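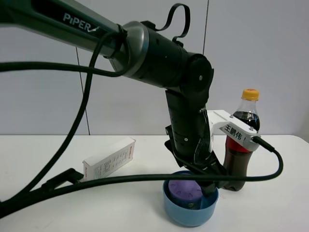
A cozinha do piso 2 da Escobedo pergunta se a verificação das tomadas junto à bancada pode passar a ser trimestral, porque em junho não apareceu nada de novo. Fica mensal até a extensão junto à janela ser retirada.

Lista de verificação: copas e salas de pausa
Edifício Clillent, pisos 1 a 3
Preenchimento: mensal, antes das 9 h

1. Tomadas e extensões
Tomadas fixas sem folga na parede: conforme.
Extensões ligadas em série: não conforme no piso 2.
Comentário: a extensão alimenta a chaleira e o micro-ondas. Pedido de tomada dupla enviado à Dondlow, sem data marcada.

2. Frigoríficos
Temperatura entre 2 e 5 graus: conforme nos pisos 1 e 3.
Piso 2: leitura de 9 graus.
Comentário: borracha da porta rasgada no canto inferior. Não guardar carne nem laticínios até à troca.

3. Água quente
Temperatura mínima de 60 graus à saída do termoacumulador: conforme.
Aviso de água quente colado junto à torneira: falta no piso 3.

4. Extintores e manta ignífuga
Selo intacto e manómetro na zona verde: conforme.
Acesso livre: conforme no piso 1. No piso 3 havia caixas de papel encostadas ao suporte, retiradas durante a visita.
Manta: a do piso 2 está fora da bolsa. Voltar a dobrar e repor.

5. Pavimento e passagens
Largura livre até à saída: conforme.
Junta levantada à entrada da copa do piso 1, já assinalada com fita.
Comentário: a Skullberg orçamentou a reparação em 300 euros. Aguarda aprovação.

6. Primeiros socorros
Pensos: restam 10 na caixa do piso 1, repor.
Soro fisiológico: fora de prazo no piso 3.

Pontos 1 e 2 a rever na próxima visita. Os restantes fecham com fotografia enviada pelo responsável do piso.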